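Search this journal Advanced search Go

4. What the cupboard holds

4.1 Records and their gaps

The Tarnbridge office register lists 2,112 desktop computers as "in use." The phrase is generous. A machine enters the register on the day it is bought and leaves when a form is signed, and the form is kept in a building the office moved out of. We compared the register with a walk through the premises in February and found 131 towers in cupboards, under stairs and, in one case, holding open a fire door that had its own sign asking to be kept shut.

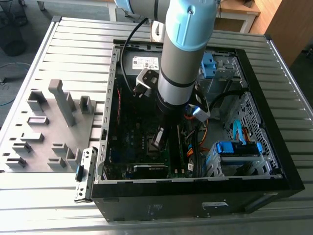

Staff were asked why a stored machine had not been thrown out. The most common reply was "parts." When asked which parts, most respondents changed the subject to the photocopier. Viltport, with a smaller budget and a stricter landlord, keeps fewer machines but describes them in the same hopeful terms. We call this attitude deferred usefulness, having failed to get "hoarding" past our own ethics form.

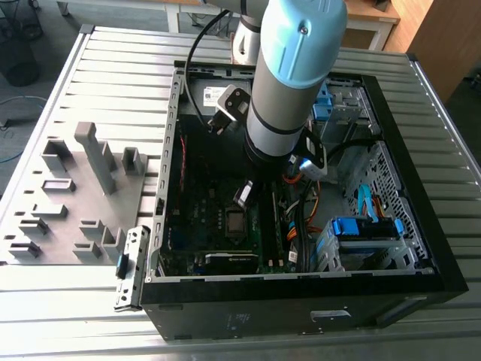

Figure 3. Desktop tower laid on its side with the case open.

Deferred usefulness has a price, though it falls on a budget line that few people read. Storage is charged by floor area, so a dead computer pays the same rent as a live one. The Fedoruk scale, on which respondents rate their attachment to an object from 0 to 100, was never meant for office equipment. Our respondents used the upper end freely.
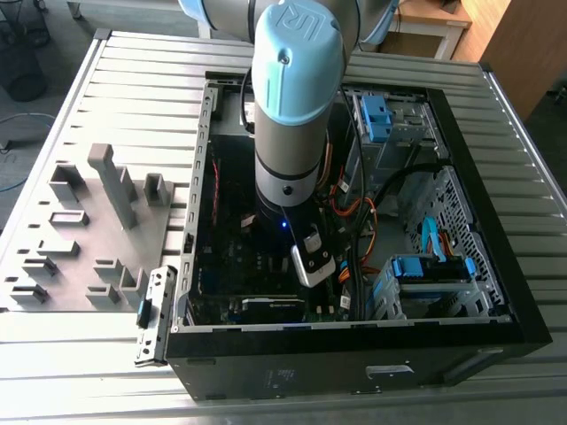

4.2 Who decides

At both sites, disposal needs 3 signatures. The first signer waits for the second, the second assumes the first has checked for stored files, and the third has usually retired. The Flonlow procedure, adopted in Viltport to speed matters up, added a cover sheet. 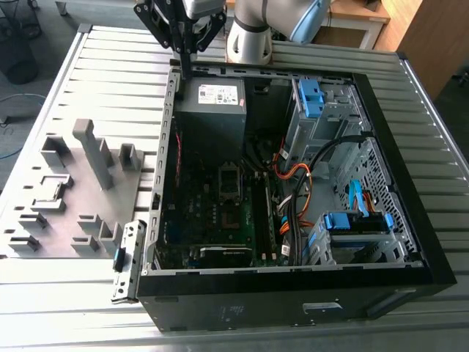

Figure 4. Tower with the side panel off and the processor socket open and empty.

We found no link between the age of a machine and its chance of leaving the building. Cupboard size was a much better predictor. Section 5 takes up the question of cables, with some reluctance.

Reader comments (3)

The fire door one might be ours. Please don't tell facilities.

Is the cover sheet available as a supplement? Asking for our Viltport branch, which has lost it.

Table 2 won't load for me. Good section otherwise, and I have now closed my cupboard.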